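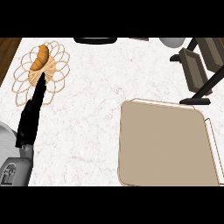 An afternoon at the Flultico open day

2020-10-26

I've been promising my sister for ages that I'd find out when she can stop doing the washing up, so when the robotics people at Flultico opened their doors in Jestanstead I put my name down straight away. There were 57 of us on the list, split into little groups with plenty of space between, masks on, and our own tea in flasks. Fine by me, I always bring a flask anyway.

Our guide was Korkor Atinga, who walked very fast and talked faster. She took us upstairs first, past the machines themselves, into a room full of screens. I was a bit disappointed (I wanted metal!) but this ended up being the bit I've thought about most since.

The croissant

Nearly everything the arms do in the building gets tried out first in a made-up kitchen on a computer. Marble worktop, tray, and a croissant sitting on one of those loopy flower-shaped placemats, with the gripper reaching in and its tip down on the mat right beside the pastry. The job was croissant onto tray. That's it! My nephew could do it at two, though he'd have eaten half of it on the way.

Fuseini Sowah, who was running the screens, said a croissant is a nasty thing to give a robot. It's curved, it's ridged, and there's no obvious place to take hold. Then there's the mat. Go in too low and the fingers catch in the weave, so you end up dragging the whole lot across the counter. Go in too high and you close on nothing. I asked how many goes it gets and he said up to 200 in a batch, with the pastry turned a different way each time, and it can all run while he's at lunch.

Somebody asked whether a computer croissant squashes. Not very well, he admitted. His don't shed flakes either, and I did wonder about that, as crumbs are most of the work in my kitchen.

Downstairs with the real ones

The workshop was noisier and smelt of warm dust. Two arms were going, one sorting bolts into tubs for a shop-floor customer and one folding tea towels. The bolt one was brilliant, really quick, and it hardly paused the whole time we stood there. Kamran Tanoli looks after it and he was clearly very proud. Every bolt comes down the same chute and the tubs are bolted to the bench, so it has an easy life compared with the other one.

The tea towel arm took 107 seconds over one towel. I timed it on my phone. It was a decent fold, mind you - neater than mine - but then it reached for the second and picked up two together, and Matilde Cordeiro had to step in and peel them apart. She's done this since August and says thin cotton is the worst.

So, can they do the chores?

On a bench, with the same part in the same place, I'd say yes. At home, not yet, going by what I saw. I asked Korkor when I could have one for the dishes and she laughed and said to keep my rubber gloves. A chap in our group thought five years. Matilde pulled a face at that.

If you fancy going, the number 61 bus stops at the end of the road. Wear something warm for the workshop, they keep the big doors open, and ask to see the screens upstairs if your guide looks like skipping them. Parking is hopeless.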